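Setting Up a Two-Arm Bench for Rack Practice

Hallstead workshop notes, Jul 21, 2018

Mount both arms at the back of the table and run each one to its limits by hand before you power up. Clamp the camera stands to the table edge.

Cover the middle of the tabletop with something brown and matte. A bare white top gave us glare.

Put the black wire rack in the center with a light wooden stick down the middle of it. Use one yellow item and one green item so the arms are easy to tell apart in the logs. Set the gripper speed to 16 for the first passes and go to 18 once both arms close cleanly.

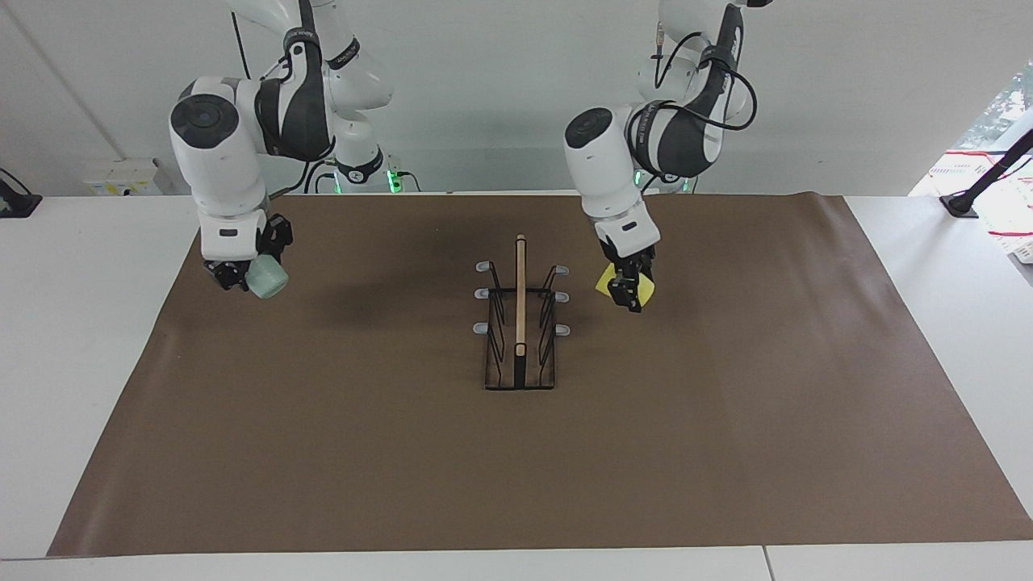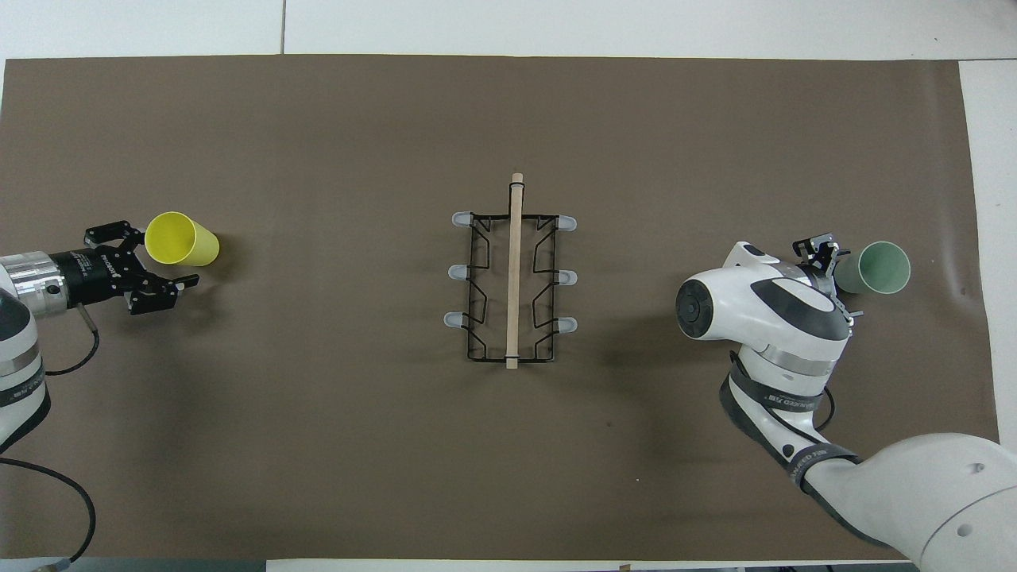

Save the start pose under its own name. Bayu Sopacua overwrote ours in July and we lost an evening teaching it again. If one arm lags, check its cable slack first, then restart the controller.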